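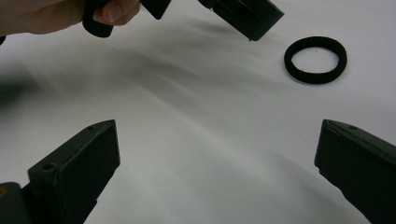 Linen tablecloths come out of the wash looking worse than they went in, and most of the work of getting them flat happens before the iron is hot. The method on this page is for plain white or off-white cloths in linen, cotton or a mix of the two. White fabric as wrinkled as this can usually be brought back without starch if you catch it at the right dampness. Colored cloths can be done the same way, but iron them on the wrong side.

What you need

An iron with a steam setting
A wide board, or a table with a folded blanket and a clean sheet on top
A spray bottle with plain water
2 bath towels
A cardboard tube or a wide hanger for storing the cloth

Step 1. Wash with room to move

Check the label first. A cloth 154 cm wide takes up more of the drum than you would think, so wash it alone or with a few napkins. Use a medium spin. A fast spin sets hard creases along the folds, and those are the ones that take longest to get out. Skip the fabric softener, which leaves a coating that can scorch.

Treat stains before the wash. Candle wax should be scraped off cold with a spoon. For red wine, rinse with cold water from the back of the fabric and then rub in a little dish soap.

Step 2. Shake and hang

Take the cloth out as soon as the machine stops. Hold it by two corners and snap it a few times. Hang it over a line or a shower rail with the hems even, and pull the side edges straight with your hands.

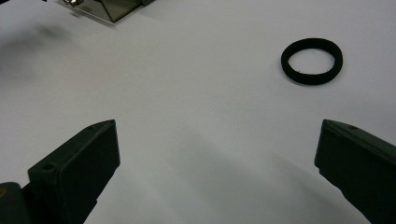 Leave it until it feels cool and slightly damp but no longer heavy. On a dry day this can be quick, so keep checking. If you miss the moment, spray the whole cloth with water, roll it up in the bath towels and leave it for an hour. The damp spreads evenly and you can carry on as if it had just come off the line.

Step 3. Iron from the middle out

Set the iron to linen or cotton, whichever the label says. For a mix, start on the lower setting. Fold the cloth in half lengthwise, wrong side out, and iron one half, then turn it over and do the other. Open it, fold it right side out and go over it again lightly. Stop short of the fold each time so you don't press in a line.

Work in long strokes along the weave. Pushing the iron diagonally stretches the cloth and you end up with wavy hems. I use a Staltero iron with 300 ml in the tank and that does one large cloth with some left over.

Step 4. Let it cool

Lay the cloth over the table or the back of a sofa until it is fully cool and dry. Folding it warm puts the creases right back.

Step 5. Store it rolled

Cover the cardboard tube with acid-free paper and roll the cloth around it loosely. If you only have shelf space, fold it in thirds and refold along different lines every few months. Keep it out of plastic bags, which can trap damp and cause yellow marks.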